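Gripper budget for a small packing bench — sim first or just buy?

Asked in August

We pack soft stuff at Hollis (cushions mostly) and I've got £697 left for a gripper. The two-finger Otach one is £381, and Numell want the whole lot for theirs. Can I test squashy things in simulation before I spend anything, or is that daft?

2 answers

Not daft at all! I'd do it before ordering. Leave some money for spare finger pads though, and check the mounting plate, mine didn't fit — cost me a fortnight.

Just get the Otach.

Comment on the first answer: what does a soft object even look like in sim? Mine are all hard boxes.

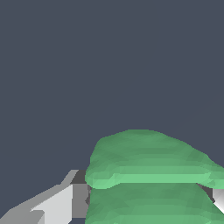 Rakutico Bench Notes, issue 2, p. 2

Green lump between two grey fingers, all flat facets, and I'd still plan a purchase off something that plain. Look at how wide your fattest item is against the finger opening. I wouldn't trust it for grip force, so ask the seller for a loan unit before you pay.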